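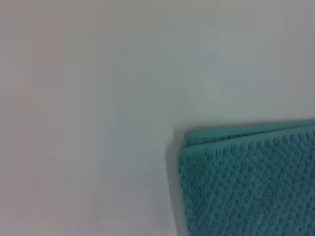
Figure 3. Wrist camera view, towel task.

4.2 Edge detection before grasp

Gestum selects a grasp point from the wrist view alone. We ran 100 trials on folded towels, and the policy chose a point on the folded edge in 64 of them. In Figure 3 the teal towel takes up only the lower right of the view, and the shadow along its left side is soft. The raised weave gives strong local texture, which the Backlund baseline often took for an edge. Training on crops centered on the fold cut these errors to 3. Failed grasps are covered in Section 4.3.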